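4.2 Who speaks up, and when

We were curious, going in, about the order in which outside groups join a public debate over family law once a case has reached a high court. It is easy enough to guess that the churches and the bar associations come first, and that the employers and the medical societies follow when it feels safe, but we had never seen anyone sit down with the filings and check. So that is what we did, with 108 friend-of-the-court briefs on adoption by unmarried couples, along with the 1,524 press statements that went out alongside them.

The picture that came back was a good deal messier than our guess. In the town of Polgate, for instance, the first group to say anything at all was a pediatric nurses' association, a full 40 days ahead of the local bar, and its short statement was quoted again and again in the filings that came later. Ullton looked more like what we had expected, with the religious groups out in front and the business owners arriving in a bunch near the deadline in February. Ledesma fell somewhere in between, and we are still not entirely comfortable with how we sorted its 7 joint filings, where a church and an employer had signed the very same page (we counted each of these under whichever signer was listed first, and a reader who prefers another rule will find the raw list in the appendix).

What did hold up across all three towns was the borrowing. Groups that came in late leaned heavily on the wording of groups that came in early, even when the two had very little else in common. The matching was done with Serkora, our own text comparison tool, and then every match was read over by hand, a slow job but a rather pleasant one, and we would gladly do it again for the school board cases we hope to take up next.

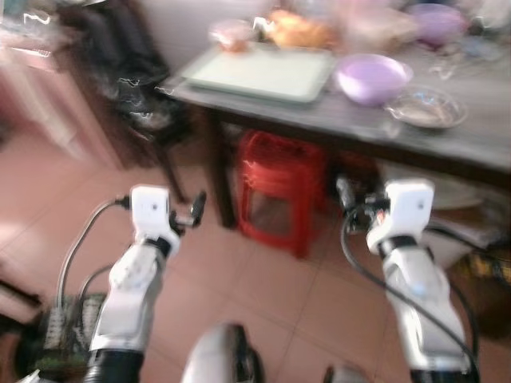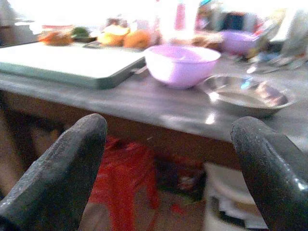
Figure 3. Two white robotic arms with their grippers (first image) and a gray tabletop between two gripper fingers (second image).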